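문의 번호 265
제목: 명상 모임 기도문 메일링, 일부 수신자에게 새벽 발송분 미도착
제품: Stekier 메일링 모듈
접수: 2021-06-16
접수자: Omar Hattar (Asau 영성 공동체 웹 담당)
담당: Kanini Lema
우선순위: 보통
상태: 해결, 관찰 중

증상
매일 새벽 기도 시간 전에 발송되는 '오늘의 말씀' 메일이 일부 회원에게 도착하지 않음. 관리 화면의 발송 기록에는 전원 '완료'로 표시됨. 미도착을 신고한 회원은 25명이며 모두 Ogola 지부 소속. 본부 회원 쪽 신고는 없음. 체험담 게시판의 새 글 알림 메일은 같은 주소로 정상 수신된다고 함.

재현 절차
관리자 계정으로 로그인한 뒤 메일링 > 예약 발송 > 오늘의 말씀을 선택하고 수신 그룹을 Ogola로 지정. 시험 발송을 누르면 상태가 곧바로 '완료'로 바뀌지만 메일은 오지 않음. 수신 그룹을 '전체'로 지정해도 Ogola 회원만 누락됨.

접수자가 이미 시도한 것
스팸함 확인(해당 메일 없음). 회원 세 명의 주소를 삭제 후 재등록(변화 없음). 예약 시각을 한 시간 뒤로 이동(변화 없음). 본문에서 만트라 음원 첨부를 제거(변화 없음).

담당자 답변 1 (Kanini Lema)
발송 기록의 '완료'는 대기열 등록이 끝났다는 뜻이며 상대 서버의 수락 여부와는 무관합니다. 관리 > 로그 > 전송 상세에서 Ogola 그룹만 필터링한 결과를 보내 주십시오. 그룹 설정 화면의 '발신 프로필' 값도 필요합니다.

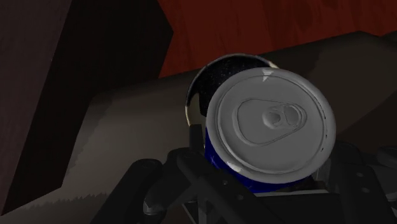
접수자 회신
전송 상세에는 Ogola 그룹 항목이 전혀 없음. 실패 기록도 없음. 발신 프로필 값은 'Puseo'로 되어 있음. Puseo는 5월까지 쓰던 예전 발송 서버의 이름이고, 이전 작업 때 모든 그룹을 새 프로필로 바꾼 것으로 알고 있었음. 게시판 알림에는 발신 프로필을 지정하는 항목이 보이지 않음.

담당자 답변 2 (Kanini Lema)
원인을 확인했습니다. 5월 이전 작업에서 프로필 일괄 변경은 활성 그룹에만 적용되었습니다. Ogola 그룹은 당시 지부 명부 정리 때문에 '보류' 상태였고, 이후 다시 활성화되면서 예전 값을 그대로 가져왔습니다. 존재하지 않는 프로필로 넘어간 메일은 대기열에서 오류 없이 폐기됩니다. 게시판 알림은 시스템 기본 프로필을 사용하므로 영향을 받지 않았습니다.

조치 순서는 다음과 같습니다.
1. 예약 발송을 일시 정지합니다.
2. 그룹 > Ogola > 발신 프로필을 '기본'으로 변경하고 저장합니다.
3. 관리 > 대기열 > 캐시 비우기를 실행합니다.
4. 접수자 본인 주소를 Ogola 그룹에 임시로 넣고 시험 발송합니다.
5. 전송 상세에 응답 코드 250이 기록되면 예약 발송을 다시 켭니다.

접수자 회신
1~5번 수행함. 첫 시험 발송은 전송 상세에 나타나지 않았음. 3번을 빠뜨린 것을 확인하고 캐시를 비운 뒤 재시도하니 코드 250이 기록되고 메일도 도착함. 예약 발송 재개. 다음 날 새벽 발송분은 지부에 연락해 확인했고, 신고했던 회원 전원이 수신함.
추가 질문: 그동안 누락된 말씀을 한꺼번에 다시 보낼 수 있는지. 축일 묵상 8편은 회원들이 꼭 받고 싶어 함.

담당자 답변 3 (Kanini Lema)
폐기된 메일은 대기열에서 복구할 수 없습니다. 원문은 보관함에 남아 있으므로 메일링 > 보관함에서 해당 글을 선택하고 '묶음으로 보내기'를 사용하십시오. 수신 그룹은 반드시 Ogola만 지정해야 합니다. '전체'로 두면 본부 회원에게 중복 발송됩니다. 임시로 추가한 접수자 주소도 그룹에서 삭제해 주십시오.

접수자 회신
묶음 발송 완료. 임시 주소 삭제함. 보류 상태인 그룹이 하나 더 있어(청년 합송반) 같은 방법으로 프로필을 변경해 둠.

내부 메모
존재하지 않는 발신 프로필을 참조할 때 경고를 표시하도록 개발팀에 개선 요청 등록. 일괄 변경 안내 문서에 보류 그룹 제외 사실 추가 필요. 새로운 신고가 없으면 관찰 기간 종료 후 티켓을 닫음.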